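Skonetik adds data catalog to its reporting platform

26/01/2024

Skonetik, a supplier of reporting and data management software for mid-sized companies, has released a data catalog as a new part of its platform. The catalog is called Gretix. It shows users which tables and reports exist in the company, where the numbers in them come from and who is responsible for them. Existing customers can switch it on from the administration menu, and they do not need to install anything new.

The first version was given to a small group of customers in December. According to Skonetik, the most frequent request from this group was for a better search. Many business users do not know the technical name of a table, so they type the word they use in their daily work, for example "returns" or "open orders". Gretix now keeps a list of such words for each department and connects them with the right fields. The list can be edited by anyone who has the role of data owner.

"People came to us and asked for one more dashboard, and very often this dashboard was already there," says Rehema Kaijage, head of product at Skonetik. "They could not find it, or they found three of them and did not know which one to trust. We wanted to solve this problem first, before we build anything more on top."

One of the early users is Prarine, a manufacturer that runs its planning, purchasing and quality reports on the Skonetik platform. When the team there connected the catalog for the first time, it listed 3,037 reports and saved queries. A large part of them had not been opened for more than a year. After a review with the departments, the company decided to keep 152 as official reports. The others were moved to an archive, where they can still be read but are no longer refreshed every night.

The review was done department by department, beginning with purchasing. Each report needed a named owner and a short text which explains what it measures. Reports without an owner went to the archive after 60 days.
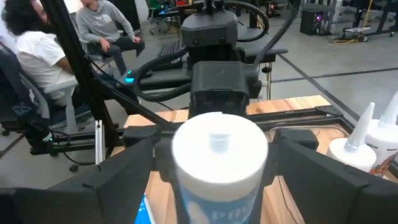 What the catalog includes

Gretix reads metadata from the usual relational databases, from flat files in shared folders and from the reports that are built in Skonetik itself. It does not copy the data. For every field, users can open a lineage view and follow the way back to the source system. If a source changes, for example when a column is renamed, the owners of the affected reports receive a message.

Access rights are taken over from the platform. A user who is not allowed to see salary data will also not see the salary tables in the search results. Administrators can change this setting and show the name of a table together with a button to request access.

There are still some limits. Reports made with tools from other vendors can be registered by hand, but the lineage for them ends at the export file. Skonetik says that a connector for outside tools is being tested now – a date for it was not given.

Price and availability

The catalog is part of the professional and enterprise editions at no extra cost. Customers with the basic edition can add it for a monthly fee per data owner, while users who only search and read do not pay. The interface is available in English and Hungarian, and more languages are planned.

For the introduction at customer sites, Skonetik works together with the consulting firm Szénási, which offers a workshop for data owners and help with the first cleanup of old reports. The workshop can be held online or at the office of the customer. Registration is open on the Skonetik website.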